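Keeping the two-arm cell at Orkden running

Mahtab Vahidi has looked after the two-arm cell at Orkden for three years. She does the planned maintenance, most of the repairs and all of the paperwork. We spoke to her about what the job consists of, and about the hand replacement she carried out in December.

The cell is built on an ordinary carpeted floor, which she did not choose. "Carpet moves," she says. "You can bolt the stand to a plate and put the plate on the carpet, and it will still settle over the first few weeks. I check the level every Monday for a month after any move, then monthly." The working area is marked out in yellow tape, and the corners of the tape serve as a rough visual reference only. The actual reference is a dowelled block on the stand, which the arm touches at the start of each shift.

Asked how often the touch-off fails, she opens the log. At the time of our visit the arms had 3,737 hours on them. The touch-off had been out of tolerance twice, both times after cleaning. "Someone leans on the stand with a vacuum cleaner. I have asked them to use the long hose."

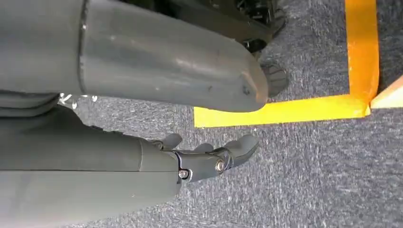
The hands take most of her time. Each has fingers driven by tendons, and the tendons stretch. Vahidi re-tensions them at fixed intervals and replaces the set when the adjuster has less than two turns left. The first set lasted 1,087 hours and the second 1,348. She puts the difference down to a change in the closing speed, which Ardalan Mousavi, who writes the motion programs, reduced after the first set wore out.

"I wanted it slower again," she says. "Ardalan wanted the cycle time. We settled on slow for the last part of the close and left the rest alone."

Removing a hand is a short job if the arm is parked properly. She drives the wrist to a service position, holds it there on the brakes, isolates the power and waits for the drive to discharge before touching a connector. The hex screws on the bracket come out in a set order, lower one first. They go back with a torque driver and a small amount of medium-strength threadlocker.

"People overtighten them. The screw survives and the thread in the bracket doesn't. I had to fit an insert in one bracket and I don't want to do a second."

The cable run is the other weak point. The original loom was tied close to the forearm and rubbed through at the elbow after 359 hours. The symptom was an intermittent encoder fault that cleared itself on restart, so it was put down to software for most of a week. Saeed Hassanpour found it by moving the joint by hand with a meter on the line. The loom now has a longer loop and a fabric sleeve, and Vahidi feels along it for flat spots at each inspection.

On dust, she is less worried than we expected. Carpet fibre collects at the finger joints and she takes it out with a soft brush. Compressed air is not used in the cell, as it drives the fibre into the pivots. Scuffs on the housings are left as they are, unless there is a matching mark on something the arm should not have reached. In that case she goes through the motion log for the shift.

Spares are held in one cabinet: two tendon sets, a complete loom, bracket screws and one finger of each size. Voyle supplies the tendons and the delivery time is six weeks. "So I order when I open the last packet but one. It used to be the last packet."

The next job on her list is the brake test on the upper arm, which needs a second person at the stop button. After that she plans to rewrite the touch-off procedure, which still refers to the old stand.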